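Bresico Troltum review: the update helps, but the phone still costs too much

When the Troltum went on sale in January I told two friends not to buy it. The screen was good and the battery lasted, but the software felt as if it had been packed up and shipped on a Friday evening. Bresico promised that version 6 of its Zotum software would put most of it right. I've been using it as my only phone with the update installed, and I'm still not ready to ring those friends back.

First, the install. The download is 2,665 MB, which is a lot to ask of anyone on a capped home connection, and the phone won't start it over mobile data even if you tell it to. Mine took most of a Tuesday morning. It stopped once with a message that said only "Try later", so I tried later and it worked. My settings came through fine, apart from the alarm tone, which had gone back to the default marimba thing.

The headline change is the camera. Bresico says low-light shots are now "rebuilt from the ground up", which I take to mean that the phone waits longer and smooths more. Indoors in the evening there is less speckle than before. There is also less of everything else: hair goes to felt and small print on a book spine turns into a grey line. The old mode was noisy but I could read the book spine. You can switch the new processing off, three menus down, under a heading called Scene Care, and it switches itself back on after a restart. I reported that and got a ticket number.

Daylight is better. Colours are calmer than they were at launch, when every lawn looked like a snooker table, and the shutter no longer hangs before it fires. Zoom past the middle of the slider is as poor as it was.

Then there's battery life. The cell is a 3,000 mAh one and I thought that was mean in January. With the old software I got to bedtime with a bit to spare. With the new one I get to bedtime if I leave the always-on clock turned off, and if I don't I'm hunting for a cable before the evening news. Bresico's release notes claim improved standby. Maybe they've measured something I haven't, but my phone sits on the kitchen worktop all night doing nothing and still wakes up 10 per cent lighter.

Notifications have been reworked, and I do like this part. They group by person instead of by app, so a text and an email from my sister land together. You can mute one thread without muting the whole app. It's well done, and I'd be happier about it if the same update hadn't moved the torch button to the second page of the quick settings with no way of moving it back.

Speed is hard to judge fairly. Apps open a touch sooner. Switching between the browser and the maps app still causes a reload more often than it should for a phone at this price. The fingerprint reader misses my thumb as often as it ever did.

I asked Ekkachai Somboon, who repairs phones at the Navarrete arcade, whether he'd seen many of them. A few, he said, nearly all for the charging port, which collects fluff and has a lip that makes it awkward to clean. No update will fix that. He also pointed out that the back glass is glued in such a way that a new battery means a long wait and a bigger bill.
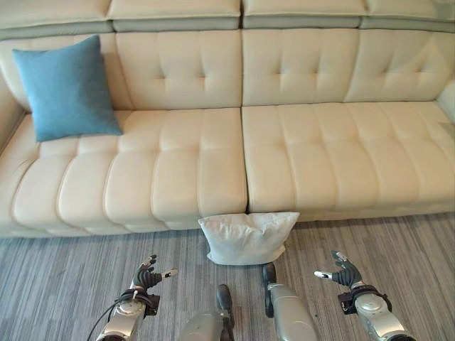 The big cream leather sofa, with its row of headrests.

As for support, Bresico says the Troltum will get security patches "regularly". I asked what that meant in months and was sent a link to the page where the word "regularly" appears. A rival maker at the same price would put a number on it, and I'd want one before handing over this much money.

If you already own a Troltum, install the update, turn off the always-on clock and have a look in Scene Care after every restart. If you don't own one, wait for the price to come down. It went on sale at the wrong end of the shelf and it's still there.

Good: screen, daylight photos, grouped notifications
Bad: overnight battery drain, smeary low-light shots, vague promises on patches
Tested on: Zotum 6, standard Troltum, bought at full price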